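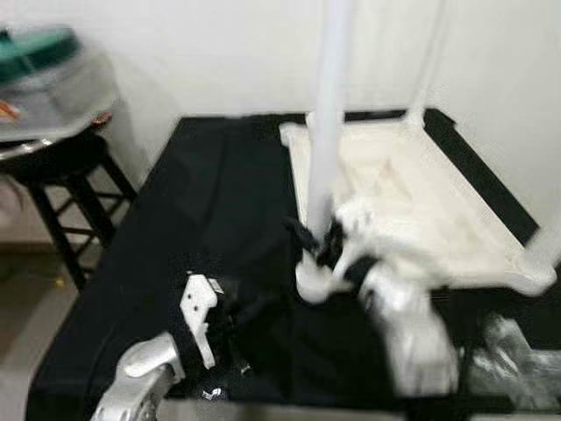

The woman who runs the strap workshop in Sustbridge would like people to stop calling it a craft. She teaches them to tie things to other things, she told me, and charges for it, and if they go home calling it a craft they'll do it slowly and wrong. I came in doubtful for the opposite reason: I couldn't see why anyone would pay to learn how to put a strap on a pole. She works at a table covered in black cloth, with a white tube frame laid out on it and a tall pole standing up from one corner, and the strap goes around the foot of that pole, right where it meets the joint. "Everybody starts too high," she said. "They like it at eye level. Up there it slides."

Her customers are mostly people with market stalls, garden shelters and the kind of display stand that gets put up on Saturday and taken down the same night. The frames come from Hubmann, or from whoever is cheaper that month. She doesn't sell them, and she got short with me when I asked whether she took a cut.

"No. I'd have a nicer van."

What she does sell is the two-hour class, along with a strap of her own that she calls the Clollurcombe, after the street where she used to live. I asked what made it better than one from the hardware store. She thought about it longer than I expected. "It's a bit wider. The ends are long enough to grab." Was that worth the difference in price? "For some people. If you've got strong hands, buy the cheap one."

I liked her more after that, though I still wasn't sold. Her flyer says 164 people took the class last year and that "frame failures" among them dropped sharply. I asked who had measured the drop. She had, by phoning the ones who picked up. She had no figure for how many frames fell down before, and she agreed, without much fuss, that "sharply" should probably come off the flyer.

The method itself is plain enough. Wrap low, keep the strap flat for the first turn, pull toward the joint, then deal with the loose ends. She is strict about the ends. "You leave them hanging while you work, fine. You don't leave them hanging when you walk away. A kid will pull on it." I said that sounded like something a person could read on the back of the package. "It is on the back of the package," she said.

A stallholder from Etthorpe who took the class in September told me it had saved him a canopy. Pressed a little, he said it had been a windy day and the canopy hadn't moved, and the ones on both sides of him hadn't moved either.

I put that to her. She shrugged and said she'd take it.

She plans to add a second class, on taking frames apart, which she thinks is where most of the joints get ruined.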